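Learning to Own Fewer Clothes 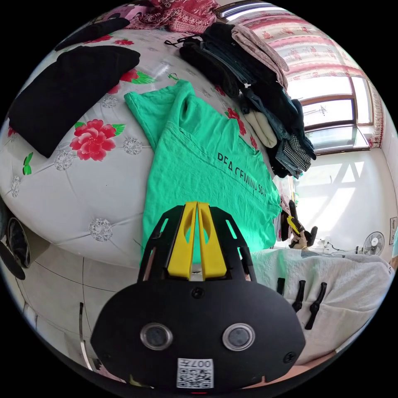
Haruna Ebihara

I moved into a smaller apartment in February, and the closet is half the size of the old one. It has one rail and a single shelf that I need a stool to reach. I had to decide what to keep.

I started with T-shirts because I had more of them than anything else. Everything came out of the drawers and onto the bed. The total was 58. A lot of them were from jobs and fun runs, and I had not worn most of those since the day I got them. I kept 20.

The plain ones were easy. If a shirt still fit in the shoulders and the neck wasn't stretched, it stayed. The mint green one stayed. So did two gray ones that are close to worn out, but I sleep in those.

Sweaters took longer. My friend Lamduan came over one evening and we went through them together. She is stricter than I am. She held up a brown cardigan and asked when I had last worn it, and I couldn't say. It went in the bag. I did keep a navy one with a hole in the elbow, and I still mean to fix it.

The bags went to the thrift store on Bokach Street. They take clothes until 4 p.m. and they don't want hangers, so I brought those back home and they are now in the trunk of my car.

I've been in the new place for a few months now. I do laundry more often, and the dryer in the building is slow, so I hang the shirts on a rack by the window. I have missed one thing, a black skirt that I needed for a concert. I borrowed one from Lamduan.

Shoes are next. They are still in two boxes under the bed.

Contact | © Haruna Ebihara | Back to top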